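Manipulation Group: Autumn Progress Report
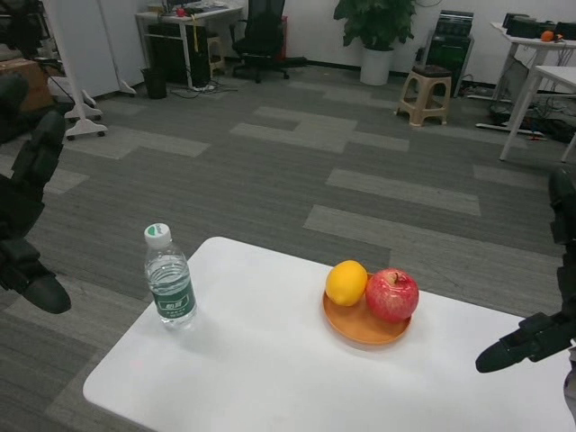
The manipulation group has moved from single-arm exercises to the two-arm task set. Members who were away over the summer should read this item before booking bench time, as the procedure has changed in several places and the old handout is no longer correct.

The first task is a transfer. The robot picks one piece of fruit from a plate and sets it down on the table on the side the operator calls out. The second is a two-arm task: one gripper steadies a bottle while the other turns the cap. We have good data on the first and very little on the second. The reasons are mostly mechanical and are set out below.

Transfer task

By the end of the last session the group had logged 673 transfer attempts, counting those that were stopped by the operator. Attempts stopped before the gripper closed are kept in the log but marked, and they should not be used for training. Two members trained on the full log without filtering and got a policy that approached the plate, paused, and went back to its rest position. The policy had learned what it was shown.

Apples are the easier object. The gripper closes across the widest part and the contact is stable over a fair range of approach angles. Lemons are harder. If the fingers close across the long axis, the fruit tends to rotate and come out of the grip during the lift. Closing across the short axis works much better, but the operator has to turn the wrist before descending, and new operators usually leave this too late. Turn the wrist at the top of the approach, hold for a moment, then come straight down.

When two fruits touch, the open finger needs a gap that does not exist. Elvia Robles tried several approaches and settled on a small sideways push with the closed gripper, followed by a normal pick. The push should be slow. It should be recorded as part of the attempt and not as a separate one, so that the policy sees the push and the pick together. Her notes are in the group folder under Etis, which is the name we now use for the transfer task and its log.

The plate has a rim, and the rim matters. A gripper that comes down too far out will land on it and tilt the plate. Please stop the attempt when this happens. Do not try to recover by lifting, as the wrist force reading stays high and the controller will fault on the next move.

Two-arm task

The cap task goes under the name Vostow. The holding arm is the limiting part at present. A thin-walled bottle gives way under the default grip force, and the cap then moves relative to where the other arm expects it. Lowering the force lets the bottle turn with the cap. We have set the holding arm to 50 percent of the default force as a starting point, and operators may adjust it downward between attempts. Write the value in the log every time it is changed.

Fill level also affects the result. A partly filled bottle is stiffer low down than an empty one and less likely to slide. For now, use the same bottle through a whole session, do not refill it between attempts, and keep the cap only finger tight. Water stays away from the edge of the table and away from the power strips. Anyone who spills shuts the arms down first and fetches towels second.

The turning arm has to release, rotate back and grip again at least once for most caps. The teleoperation software handles this badly. If the operator rotates past the wrist limit, the arm holds position with no warning on screen, and the operator keeps turning against nothing. Escobedo, our patched branch of the software, adds a tone when the joint is near its limit. It should be installed on the group laptop by the time this goes out. Report false tones with the time stamp and the joint number.

Head camera

The head camera was re-aimed after the log review. In the old position the lower part of the workspace was lost whenever an object stood near the front of the table, and grasps there were mostly blind. The new angle takes in the tabletop and both grippers at rest, at the cost of including a good deal of the room beyond. We do not intend to screen off the background. A policy that fails when a chair is moved is of limited use to us, and we would prefer to find that out early.

Do mind reflections. The white tabletop brightens quickly under direct light, and pale objects lose their outline. Exposure is now locked. Do not set it back to automatic, even if the preview looks dull. Attempts recorded with automatic exposure cannot be mixed with the rest of the log, and sorting them out took most of an evening.

Bench procedure

Both arms start and end each attempt in the rest position, out to the sides of the table. The operator calls the start, the second person answers, and only then are the motors enabled. The second person keeps a hand on the stop button for the whole attempt and does no other work. Hands stay off the table until the operator has called the end and both arms are still.

Objects may be placed anywhere within reach, and placement should vary. The early log has far too many attempts with the plate in the same spot, and the trained policy went to that spot whether the plate was there or not. Move the plate after every attempt. Changing its position by a few inches is enough.

Dates

The next training evening for new operators is 17th September. Experienced operators are asked to attend the first hour, as the start and stop calls will be rehearsed in pairs. The Umuvel student challenge is in December, and the group plans to enter the transfer task. A decision on the cap task will wait until we have a log large enough to train on.

Bench bookings go through the usual sheet. Put your task name in the second column, and cancel slots you will not use. Spare finger pads are in the top drawer; take one pair at a time and write it down.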